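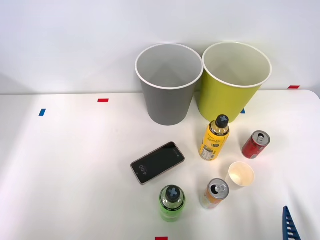 Before you ask any seller for a price, write down what the arm must pick up. I mean a small arm that stands on a table, the kind more and more people buy for a home workshop or a small kitchen business. When I planned my first purchase I began with the catalog, and this was my mistake. The catalog speaks of reach and speed, but my problem was the shape of things. Two tall bottles with black caps, a little red can lying on its side, a paper cup so small that it is almost lost beside the two big ones at the back: each of these asks something different from the fingers. The bottles want a wide opening. The paper cup wants a soft touch. The can on its side wants fingers that come low to the table. Put your own objects together on one table and look at them for a while with a pencil in your hand.

Measure the widest and the narrowest

Take a ruler and measure the widest thing and the narrowest thing. The fingers must open wider than the first with a little space left over, and must close enough for the second. Ask for the opening in writing. I asked Paltetti by telephone and wrote the number wrong, then waited two weeks for fingers that did not fit my jars.

Weigh things full. A bottle of drink is much heavier than the same bottle empty, and the gripper itself also counts in the weight that the arm can carry.

Make the budget in lines

My total was $2,447, and less of it than I expected was the arm. I recommend a separate line for each of these:

The arm and its power supply
The gripper, with one spare pair of fingers
A table which does not shake
A camera, if you need one, and a stand that can be screwed down
Colored tape, clamps, cable ties
Delivery and the return delivery, in case

The last line is often forgotten. Clostden sent me a good price, but to send a part back would cost almost as much as the part. Shimada was more expensive at first look and included the return. Read this page of the offer twice.

Plan the table before the arm

A plain white top is easy to clean and small things are easy to see on it. Stick short strips of tape where the objects should stand, red for one purpose and blue for another, and write somewhere what each color means. I did not write it, and in October I had to guess. Tape is cheap, so buy a good one that comes off without leaving glue.

Keep the telephone, the keys and the coffee to one side, outside the reach of the arm. Leave a hand's width free between objects in the beginning. You can put them closer later.

Try before you pay

My friend Isamu Honda let me use his Fluvirus arm for one evening, and I learned more than from all the brochures. If a seller offers a trial, bring your own objects in a box. Do not accept the foam cube they have on the counter – everything can pick up a foam cube. Try each object 6 times and write down every drop. Try the soft cups last, and take 8 of them with you, for they bend quickly.

What can wait

A second arm can wait. So can the cover for dust, the longer cable and the foot pedal. Spare fingers cannot wait, they wear out at the tips and the delivery is slow. I order mine when I open the last pair, and I keep the order number on a piece of tape under the table.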